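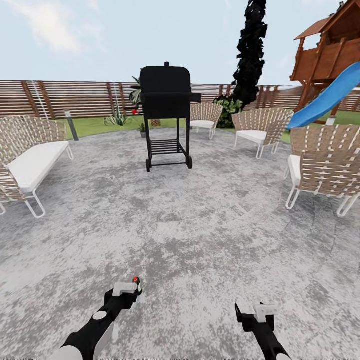 Lorna Moffat thinks I should cut the whole of chapter three. She wrote to me on Friday night, right after the last page went up, and her exact feeling was that if Kenosier doesn't leave the lighthouse until page 55 then half the people who might have loved this comic will have wandered off by page 20. She was very nice about it! She also said the fog pages were her favorite thing I've ever drawn, and the fog pages are all in chapter three, so I have been walking around the house for two days muttering.

So, hello, it's 27 January 2019 and this is the update post I said I'd write before Christmas.

For anyone new: I write and draw a webcomic called Tradach, about a mapmaker named Kenosier who gets hired to chart an island that keeps moving. I do the scripts first, in a plain text file, one panel per line, and then I do thumbnails, and then I find out that the script was wrong. Chapter three was wrong in a big way. I'd written the argument with Captain Gourlay as two pages and it came out as 4, because people can't yell at each other in tiny panels with that many words in the balloons. The balloons eat the faces. I had one panel where Gourlay was basically a hat and a paragraph.

Ademir Macedo letters the book (thank you, Ademir, forever) and he sent that page back with a single line: "Who is talking, the hat?" Fair. I rewrote the speech from 90-something words down to one sentence and gave the rest of the room to the look on her face when she sees the chart is blank. It's a much better page. I wish I'd gotten there before inking it the first time, but I ink when I'm nervous, and I was nervous.

Okay, back to Lorna's email. I wrote out the chapter on index cards last night and laid them on the rug to see what would go if I took her advice. The supper with the lighthouse keeper could go. It's a cozy bit and I like the soup, but nothing gets decided in it. The dream could go, easily, and I think I only put it in because I'd just read a comic with a really great dream in it. The fog stays. The fog is where Kenosier hears the bell from the Gultitz, and if you don't hear that bell in chapter three then the ship showing up in chapter six is just a ship showing up.

What I'm stuck on is the stairs. There's a full page of her going down the lighthouse stairs with the map case on her back, no words at all, and every single person who read the draft has said something different about it. Paloma Obi said it was the first time she felt how tall the place was. Catriona Shearer skipped it and didn't notice she'd skipped it. I drew every one of those steps! My hand hurt for a week! Which isn't a reason to keep a page, I know, I know, but it's hard to be grown up about it.

I tried a version last night where the stairs become one tall panel down the left side and the keeper's goodbye runs down the right. It sort of works. The trouble is your eye wants to go straight across, so you read the goodbye in the wrong order and he says "mind the third step" after she's already outside. Ademir says he can pull the balloons over to lead you down. I'll rough it out this week and see.

Some other bits while I'm here.

The print collection is still happening. I got the proof back and the blues are too purple, all through the night scenes, so that's going back again. If you ordered one, you haven't missed an email. I'm printing 800 copies, the same as the first book, and I still have a few boxes of the first book in the hall closet if anybody wants one with a slightly dented corner for cheap.

I'm planning on a table at the spring show in May, sharing with Fiona Farquharson again. She's bringing her minicomic about the ferry dogs, and I've read it, and I was a mess by the end. Come early, because she always sells out and then people stand at my side of the table looking sad.

A couple of you asked what I script in, and if I use special software for it. I don't. It's a text file with the panel number, the camera angle if I care about it, who's in the shot, and then the dialogue. I've tried the fancy formats and I spend all my time fixing the margins. The one thing I do that seems to help is reading the page out loud with a pause at every panel border. If I run out of breath, there's too much in it.

Pages will go back to Tuesdays starting next week. I've got a buffer of 5 finished ones, and that's four more than I had in the fall. The supper's gone, the dream's gone, and I'll post both versions of the stairs in the comments once they're scanned, so you can fight about it with Catriona.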